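Minutes of the January meeting, Trisden House Rooms Group

Held in the front meeting room, Trisden House, 24 January 2019. The meeting opened a few minutes late so that everybody could get a cup of tea first, which seemed only fair given the cold.

Welcome and last month's minutes

The chair thanked everyone for coming out in such weather and gave a special welcome to the two new faces from the upstairs offices. The December minutes were read through and agreed with one correction: the spare key to the store cupboard is on the blue hook and has been all along, so the people who looked in the drawer can stop feeling bad about it. All present were happy with that.

Matters carried over

The kettle has been replaced and is much liked. The notice about labeling food in the fridge has gone up and is mostly being followed, though there is a jar of pickles with no name on it that has now been with us since the fall. It was agreed to give it until the end of the month.

The draft from the side corridor is still with Hultine, who look after the building fabric for us. They have promised a visit in February. The chair will telephone again if we have heard nothing by then, and several members offered, rather cheerfully, to telephone as well.

Chairs and the wiping down

We then came to the main item of the evening, the wooden chairs, and spent a good long while on it. Members will remember that the chairs were bought secondhand from Annamalai and that we have been very pleased with them. They are comfortable and they suit the room, and more than one visitor has asked where we got them. What they do need is regular care, and up to now each group has done this in its own way, or has meant to and then run out of time (we have all been there!).

The proposal was that every group using the room should wipe down the chairs at the end of its session, seats first and then the top rails and legs, using the white cloths and nothing stronger than warm water with a drop of soap. Cloths should be wrung out well. A cloth that has been used goes in the wash bag by the sink at the end, and clean ones are on the shelf above it.
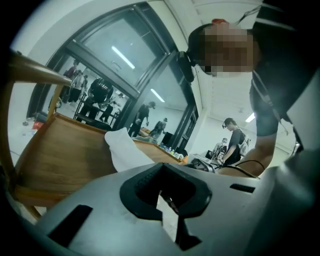 Could we please settle what happens to a cloth between chairs, asked Annamalai, as a damp one left lying on a wooden seat will leave a pale mark sooner or later, and those marks are a good deal harder to get out than a bit of dust. The advice was to keep the cloth in the hand or hang it over the side of the bucket, and to follow with a dry one. Everybody thought this was very sensible. One member asked if the finish would need doing again soon, and the answer was that a light coat of wax once a year should be plenty.

Agreed: the wiping down will be part of every group's closing routine, starting next week, and the note about damp cloths will be added to the sheet by the sink. A tin of wax will be bought, and we will pick an afternoon in February to do all the chairs together, with cake.

The glass door

A shorter discussion, although a lively one. The big glass door with the black frames shows every fingerprint, particularly in the evening with the ceiling lights on. Flestix quoted 335 dollars to clean all the inside glass in the building four times a year. Some felt this was money well spent and others felt that we have perfectly good arms of our own. After a friendly back and forth it was agreed to try doing the door ourselves until the spring and then look at the quote again. Please wipe the black frames too, as the dust settles along the bars.

Money

The room account stands at 2510 dollars, of which 1000 is set aside for the floor. The wax and a new pack of cloths will come out of the everyday fund. There were no questions, apart from whether cake counts as an everyday expense, and it was felt that it did.

Any other business

The lost property box is full again and contains 9 single gloves. Please have a look through it on your way out.

A request was made for the lights to be switched off by whoever leaves last, including the one in the corridor.

The next meeting will be in February, in the same room, with the date to be posted on the board once the waxing afternoon has been fixed. The meeting closed and the cups were washed up.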